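Mug remains in the air after release in simulated coffee task

Posted by Kiri McAlister
Testa community help, Simulation section

Our group runs the coffee machine task in Skutis with a two-handed humanoid. Since the May update, the mug has failed to settle after the hand opens in 65 of 300 runs. The grasp itself is logged as normal – no collision warning is recorded.
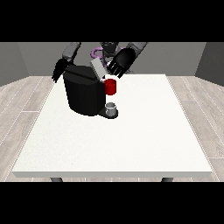
Red mug at mid-height of the machine, under the right hand.

We request advice on whether the fault lies in the mug or the hand.

Skallau
Please confirm that the grasp constraint is deleted on release. In our installation it persisted for over 10 steps. Also inspect the collision shape of the machine, as a coarse hull may extend past the visible housing and support the mug.

Fekmont
Same problem here. Reinstalling did not help.

Kiri McAlister
The hull was at fault. A finer shape has been applied and 70 further runs are scheduled.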